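Akpan Neighborhood Library > Friends Group > Minutes > 2026-09-04

Present: Halima Oyewole (chair), Sushil Khurana, Nkechi Babalola, Adesuwa Jibrin, Tobiloba Omoregie (notes)

1. Last minutes
Agreed with one fix: the shelving quote came from Clandis, and the notes had it under Stiveo.

2. Book sale
What a sale! Nkechi reported takings of $1,320, our best yet, and well ahead of June. The cookbooks were gone before lunch and the mystery table had to be refilled twice (thank you to everyone who ran boxes up from the basement). We have 182 books left over. Adesuwa will offer the children's titles to Gosach School first and put the rest on the free cart by the front door.

3. Summer reading
Halima read out a few of the cards the kids wrote, and they were wonderful. One reader finished a whole dinosaur series and now wants to write the next book herself. Everyone was keen to run it again. Sushil would like a teen list next time, with comics and audiobooks counting the same as anything else. Agreed.

4. Shelving
Clandis can fit the low shelves in the picture book corner in 10 working days. Nkechi loves the rounded ends. Approved, to be paid from the sale money. Sushil to confirm the color with the library before ordering.

5. Story hour
Numbers keep growing and we are short of floor cushions. Tobiloba has found 5 good ones at home and will bring them in. Adesuwa offered to read in Yoruba once a month, and the whole room said yes before she had finished asking!

6. Any other business
Halima asked for short book reviews for the newsletter, 100 words at most, any subject. Sushil has already promised one on beekeeping.

Next meeting: same room, 6:30 p.m. Nkechi to bring the poster drafts.

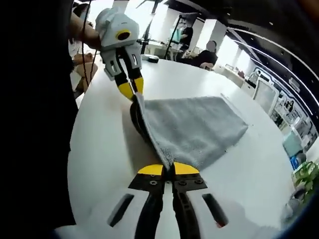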